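Crichton Home Robot Build Guide
Section 3: First Moves in the Simulated Room

Before the real arms get anywhere near your furniture, you will spend a few evenings wrecking furniture that doesn't exist. Murdo Moffat skipped this part and now owns a very short lamp.

1. Start the simulator and load the apartment file. Give it 204 seconds. Clicking again gives you two apartments and no robot.

2. Look over the room before you move a joint. The tripod in front of the balcony door is a good first target: thin legs, plenty of floor, nothing you'll have to replace.

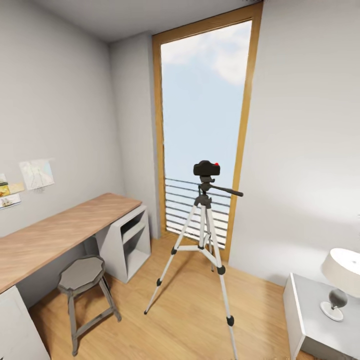
3. Set the arm speed to 2. The slider goes to 315, for reasons known only to Xinyi Zeng, who wrote it.

CAUTION: The simulator forgives collisions. Your shins will not. Never copy a speed setting straight over to the real arms.

4. Switch to the close-up view and bring one gripper finger in slowly. At this range you lose most of the room, so learn to steer by whatever edges are left.

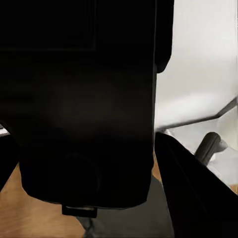
5. If the finger shakes, lower the gain one notch and try again. If it still shakes, lower it again. Raising it "just to see" is covered in Section 9, Repairs.

6. Back both arms away, point the view at open floor, and save the pose as HOME.
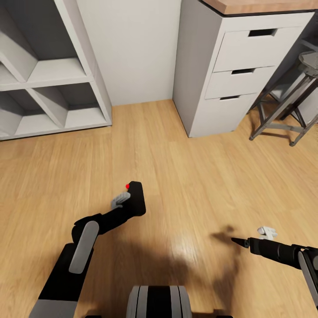 Note: HOME is stored per arm. Save left, then right. Saving only one gives you a robot that goes half home, and Myrtle Ruiz-Ortega is tired of answering that email.

7. Run the HOME command 3 times from different starting poses. Write down any joint that stops short.

Revised 17 Dec 2024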